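Last updated: February

Saturday, early evening. Back from the Pirnolwood packing shed with sore feet. The new Zutum line has been running for two weeks and I still listen for the old belt. On the day job we now handle fruit with grippers as much as with our hands.
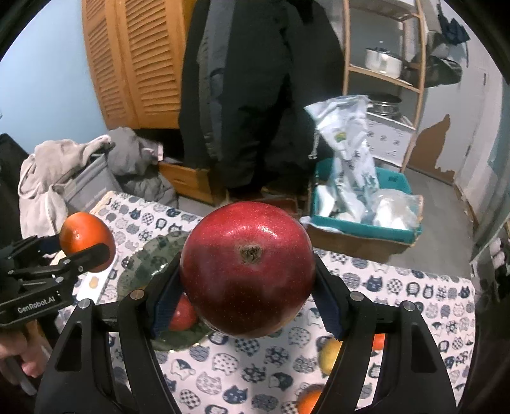
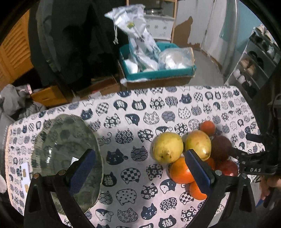 The shed put out 3,195 trays this week, which the office was pleased with. There used to be 20 of us on the sorting bench and now there are eight. The rest have gone to loading or over to the Thevar site, and one took the money and left. My hours are the same, up to 80 a fortnight, but I stand in a different place and clear jams when the light goes amber. My wrists hurt less. I miss the talking, as you can't hear anyone over the fans.

They want me on the training rota at Ondanton next. I said I would think about it. Need to ask if the bus fare is paid.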